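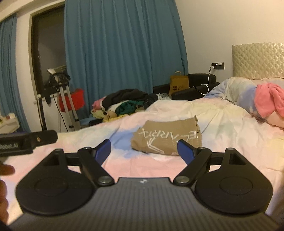

June 13, 2020. Reran the Clutis pose tracker on the bedroom set with the comforter. Iman says the new filter fixes drift. I'm not convinced – it smooths the trajectory, and smooth can still be wrong. Of 1,000 clips, 264 lose tracking when the pads get close to the folded tan bag. My guess is too few features on the curtains and pastel fabric. Lewis blames time sync. Want raw poses plotted against filtered before anyone retrains the policy.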